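Search this site
4 min read

What I Learned Trying to Make Natural Dye From Dead Plants

Student project report, Materials and Color, Etville
8/15/22

So my project was supposed to be about marigolds. I had a plan and everything: grow marigolds, pick marigolds, dye some wool yellow, write it up. Then the marigolds got eaten by slugs in one wet week and I had to come up with something else pretty fast. My project partner Teun Verbruggen said why not use stuff that's already dead, and I laughed, but he meant it. Old flower heads, onion skins, tea, dried weeds from the side of the road. All of it has color in it if you're patient enough!

The question I ended up with was pretty simple. Can you get a decent, lasting color on wool and cotton from plant material that other people would throw out? And does the kind of water matter? (I added that second part after reading that hard water can shift a color, and ours leaves white crust on everything.)

I did most of the planning at the worktable, with way too much stuff on it as usual.

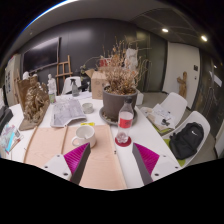

Getting the fiber ready

I bought plain wool yarn from Yook, the craft shop by the bus station, and cut up an old cotton sheet. Everything has to be washed first, which I skipped on my very first try, and the dye went on in patches like a bad spray tan. Lesson learned. After washing, the wool sat overnight in warm water with alum, which is a kind of salt that helps the color grab on. Cotton is fussier. I soaked mine in soy milk and let it dry, then did that again, and it smelled exactly how you'd expect in August.

Making the dye

I tried four kinds of plant material: yellow onion skins, black tea, dried goldenrod, and a mixed bag of old seed heads that Teun picked along the canal path. Each one got simmered for 2 hours in an old steel pot that is now banned from ever going near food again. Then I strained it and put the fiber in.

Every dye got made up twice, once with tap water and once with bottled. I went back and forth on using rainwater for the second one, but we'd had hardly any rain after the slug week (of course), so bottled it was.
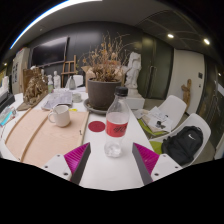 I kept the pots at the same heat as best I could, but my stove has two settings, which are off and volcano, so please read my results with that in mind. Our supervisor, Jozef Aerts, told me to write down the temperature every time I stirred. I did that for the onion skins and the tea, and then got sloppy with the other two. If I did this again I'd borrow a proper hot plate.

Results

Onion skins won by a mile. The wool came out a deep orangey gold, and I've already promised some of it to my aunt. On the cotton it was more of a mustard. Tea gave me tan, which is what tea gives everybody. Goldenrod was a soft yellow on wool and almost nothing on cotton, so I'm guessing it had been sitting in the shed too long.

The seed heads were the surprise for me. I expected dishwater, and the cotton was pretty much dishwater, but the wool turned a grayish green that I really love. I can't tell you which plant did it because they were all mixed together in one bag. Big mistake on my part, and Jozef circled it in red on my draft.

As for the water, the tap water samples were a bit darker with tea and goldenrod. With onion skins I couldn't see any difference at all, and neither could Teun.

Fading

I taped half of each sample to a south window for 8 days with the other half in a drawer. Tea barely changed. The goldenrod faded a lot, and the green went browner, which hurt. I'm leaving one set up until December to see how bad it gets, and I'll add those results to the class binder when I take them down.

2 comments
Share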